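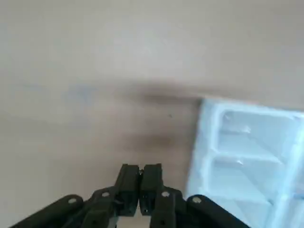 Wrist camera, fingers closed, tray on the right.

Ticket 116 – Drumgate cell, tray station
Subject: Wrist camera picture blurred, part not found beside tray
Opened: October 6, 2021
Opened by: Réjean Pelletier, Todbridge
Status: Closed

Problem

The cell stops with the message "part not found" when the arm looks at the table to the left of the tray. The operator presses retry and usually the second look is good. On the early shift I had 16 stops of this kind. The gripper itself opens and closes as normal, and the homing is without error.

In the saved picture the table surface is completely smeared and the shadow on it is pulled out sideways. The fingers and the four silver pivot screws are much clearer. From this I understand that the lens is probably not the cause, but I would like a second opinion before I touch the focus ring.

Reply from Meireles support

Thank you for the picture. We agree with you, please do not turn the focus ring. The camera travels together with the gripper, so the gripper remains clear while the table moves under it. Please check the following and write the results in the ticket:
Settle time before the look, in the station recipe.
Exposure time of the wrist camera.
Camera bracket screws, with the arm in service position and the power locked off.
Is the look position the same as in the backup from January?

Results, Réjean Pelletier

Bracket: both screws were tight. I could not feel any play in the bracket or in the wrist.
Look position: same as the backup.
Exposure: 31 ms. In the backup it is also 31 ms, so nobody has changed it.
Settle time: 0 ms. In the backup it is 116 ms. I think it was lost when we copied the recipe from the Berkstead cell, where the camera is fixed above the table and this value is not needed.

I put back 116 ms and made 36 looks at slow speed, then the same number at full speed. At slow speed all were found. At full speed one was not found, and the picture had again a little blur, much less than before.

Reply from Meireles support

That is the fault, then. For the one remaining stop please shorten the exposure to 16 ms and raise the light to compensate. Pay attention to the tray when you do this. The plastic is glossy and already gives small bright spots on the inner walls, and with too much light the search may take one of them for an edge. If this happens, make the search window smaller so that it ends before the tray rim.

Results, Réjean Pelletier

Exposure is 16 ms now, light one step higher. The search did take the tray rim once, so I moved the right side of the window away from the tray. After this a full shift without a stop.

One more remark. There is a tiny dark point on the table inside the shadow area, visible also in the blurred picture. I do not know if it is dirt or a mark in the surface. I have added wiping of the table to the start-of-shift list and will look at it again.

New backup saved under the Drumgate folder. The January one is kept, please do not delete it. For the next recipe copy from Berkstead the settle time must be entered by hand – I have written this in the recipe comment.

Ticket can be closed from my side.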